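December 22, 2024
By Morven Niven

Section 4: Setting up your keyboard and desk space

Right, the desk is built and the wobble is gone (if it isn't, go back to section 3 and do the feet again!), so now we get to the bit I enjoy. Have your keyboard handy, plus the little Biltis cloth from the accessories bag.

1. Wipe the desktop with the cloth, slightly damp, and go right up to the front edge.

2. Let it dry properly before you put anything down. I make a cup of tea at this point.

3. Set the keyboard down and leave it at a slant to begin with – we'll straighten it up in a minute.

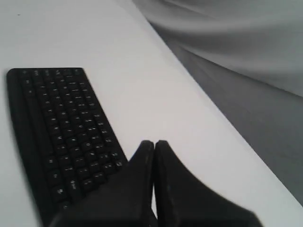

Morven Niven, set-up guides, Nustari

A black keyboard on a white top does show up every crumb, I'm afraid, but I love how it looks and I wouldn't swap mine.

4. Sit down, drop your shoulders and rest your hands on the keys. Now turn the keyboard until your wrists are straight. Mine always ends up slightly skewed and I've stopped fighting it.

5. Slide it back until there are 200 mm of clear desk in front of it for your forearms.

6. Type a few lines of anything you like. If the keyboard creeps, lift it, wipe underneath and try again.

Note: if yours has a cable, run it out of the back and leave a bit of slack. Pulled tight, it'll drag the keyboard round every time you reach for your mug.

Caution: no bleach or scouring cream on the white surface, please! It dulls the finish and I can't tell you how to get it back. Washing-up liquid and warm water will shift most things, even biro if you catch it early.

Monitor arms are in section 5, and you'll want the small hex key again for those.

Questions? Write to the Nustari help desk | © 2024 Nustari | Back to top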